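Nalow SV 200 – Arrancador suave para motores trifásicos

Linha de produtos: Comando e proteção de motores
Fabricante: Nalow
Distribuição e assistência técnica: Rellau

Apresentação

O arrancador suave SV 200 destina-se ao arranque e à paragem progressiva de motores assíncronos trifásicos de rotor em gaiola, em aplicações de bombagem, ventilação, compressão e transporte de materiais. O equipamento limita a corrente de arranque e o binário transmitido à carga por meio do controlo de tensão nas três fases, com contactor de bypass integrado, que entra em funcionamento uma vez concluída a rampa de aceleração.

A parametrização efetua-se no painel frontal ou através do programa Suvex, disponível para os clientes registados. O mesmo programa permite guardar conjuntos de parâmetros e transferi-los para outras unidades da mesma série.

Características técnicas

Corrente nominal: 200 A
Tensão de alimentação: trifásica, 400 V, 50 Hz
Tensão de comando: 24 V CC
Rampa de arranque: regulável, 1 a 30 s
Rampa de paragem: regulável, 0 a 30 s
Entradas digitais: 4, programáveis
Saídas de relé: 2 (falha; fim de rampa)
Comunicação: RS-485, Modbus RTU
Altitude máxima sem desclassificação: 900 m
Montagem: vertical, em placa de fundo de quadro elétrico

Instalação

A instalação e a colocação em serviço devem ser executadas por pessoal qualificado, com a alimentação desligada e bloqueada. Deve ser mantida uma distância livre mínima de 100 mm acima e abaixo do aparelho. Os condutores de comando serão encaminhados em calha separada da dos condutores de potência. Não é permitida a ligação de condensadores de correção do fator de potência entre a saída do arrancador e o motor.

Nos quadros da série Engelhardt, a fixação faz-se com o conjunto de suportes fornecido em separado. Para altitudes superiores à indicada, consultar a tabela de desclassificação do manual de instalação. 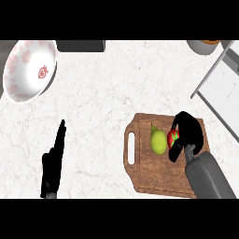 A função de proteção térmica do motor vem ativada de fábrica, na classe 10. A alteração da classe exige a introdução do código de acesso de nível 2. Após um disparo por sobrecarga, o rearme só é aceite quando o modelo térmico indicar valor inferior ao limiar de rearme.

Acessórios

Consola remota para porta de quadro
Conjunto de suportes para quadros Engelhardt
Cabo de ligação ao computador (Suvex)
Tampas de proteção dos terminais de potência

Documentação e garantia

O manual de instalação, revisão de março de 2022, substitui todas as edições anteriores. Os pedidos de assistência devem ser dirigidos à Rellau, com indicação do número de série inscrito na chapa de características e do código de falha apresentado no visor. A garantia não abrange danos resultantes de ligação incorreta ou de utilização fora das condições especificadas.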